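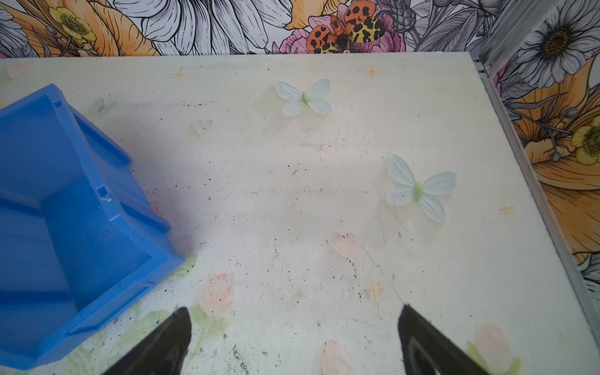 The handbook at Triretby runs to 400 pages, and the part everyone in the building can recite is section 7, which concerns the state of the table. Before any run, it says, the work surface shall be "clean, uniform and free of distracting matter." Zulema Tapia, who was hired last November to find out which rules were being followed, keeps a folder for this one. A floral tabletop with gold stars on it, two pale butterflies lying flat, a blue bin leaning at an angle, a good helping of black specks and a thin dark wire straying toward one of the gripper's fingers: "free of distracting matter" has had a hard life.

Tapia's view is that the rule deserves some of the blame. Section 7 puts dirt, loose wires and decoration in one sentence and treats them as the same sin. She would split them up. Patterned surfaces are fine, and she would like more of them, provided somebody writes down which one was used. Grit gets wiped off between runs. Wires get taped or routed under the table, and a wire within reach of the fingers stops the run, whoever is in a hurry.

The hurry is usually at Viven, the sister office, which counts finished runs and sends out a chart. Its best month came to 3137. Tapia asked how many had a surface check signed beforehand and was sent the chart again, in color.

Her draft replacement fits on 2 pages. It has a line for the bin, too: square to the table or tilted, either is allowed, but say so in the log. Polat, the firm that audits them both, called the draft "refreshingly brief" and returned it with around a dozen pages of comments - most of them about the word "wipe."

She has left the word in. There is now a cloth on a hook by each table, and the hook has its own form.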